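Learning to bake rye bread in my second country

When I moved to Fellham I brought two suitcases and one bad idea, that I would not miss the bread. At home my mother bought bread every morning and I never thought about it. It was just there on the table, like the salt. Then I came here and for the first months I ate the sliced kind in the plastic bag, and I told everybody on the phone that it was fine.

It was Kylie Hoani from my evening English class who gave me my first rye starter. She had it from a cousin who lived for a time in Drirkholm, where they eat dark rye with everything, also with cake, if I understood her correctly. She brought it in a jam jar with a cloth on top and said I must feed it. I knew the word "feed" only for animals and babies, so I went home a little worried.

I want to write down what I learned since then, partly for my friend Maricruz Arriaga, who asks me the same questions by message every few weeks and then loses her telephone.

The first thing is the flour. I used the wrong one for a long time. I bought the light rye because the bag was prettier, and my starter was slow and smelled of nail varnish. With wholemeal rye it woke up in 2 days. I feed it in the evening now, one spoon of old starter, and flour and water in the same weight. In winter it sleeps on top of the fridge, where the air is warmer. In June it grows so fast that it pushed the lid off and I found it on the shelf in the morning.

The second thing is that rye dough is not like wheat dough. I had a book, a very beautiful book, and in it a man stretches the dough between his hands like a curtain. I tried this with rye for one whole afternoon. My neighbour Tiburcio Camacho came to return a ladder and I could not open the door because of my hands. He shouted advice through the letter box. He was a baker's boy when he was young, in a place called Samora, and he told me to stop kneading and to take a wet spoon. So I took a wet spoon. It is a mud, he said, treat it as a mud and put it in a tin.

I have done it his way ever since. I mix in the evening, I let it stand overnight, and in the morning I add the rest of the flour, the salt and a little dark syrup. Then I put it in the tin and smooth the top with wet fingers. When small holes appear on the top, like in a pancake, it is time for the oven. Before I knew about the holes I waited too long, and the loaf went flat in the middle like an old sofa.

The third thing is patience, and here I am still weak. A rye loaf must rest after baking. Tiburcio says until the next day, and my book says the same. I have cut it after 30 minutes, more than once, and the inside was gum and stuck to the knife. If you can, bake late in the evening and go to bed. The smell is very hard to sleep with, but it is possible.

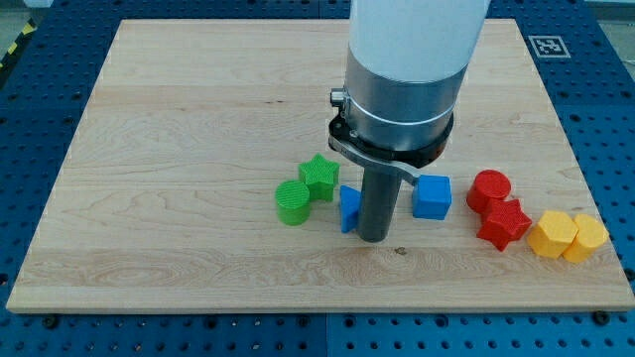 Now about slicing, which Maricruz asks me most. Use a long knife with teeth, and do not press. I pressed for years and my slices came out thick on one side and thin on the other, like a door stop. You move the knife long and slow and let it do the work. The slices should be thin, much thinner than with white bread, because rye is heavy in the stomach. I cut half the loaf and freeze it with paper between the slices.

What to eat on it is a different subject and people have strong feelings. I like butter and a boiled egg with too much salt. Montserrat Solís, who sits next to me at work, puts on it honey and hard cheese together, and I laughed at her until I tried. Leopoldo from the choir eats it with sardines at ten in the morning, by the open window, because we asked him to.

Last spring I took a loaf home to my mother, wrapped in two kitchen towels in my hand luggage. She looked at it a long time and asked if it was burned. Then she ate three slices standing up, with oil, and said it was "interesting", and in our family this word can mean many things. But she asked me to leave the rest - and when I telephoned on my return she had already finished it.

I still make mistakes. Two weeks ago I forgot the salt completely, and such a bread tastes of nothing, like wet paper. I made it into crumbs and fried them with garlic, and this was good on pasta.

Maricruz, if you are reading this, the jar is ready for you. Please bring back my cloth.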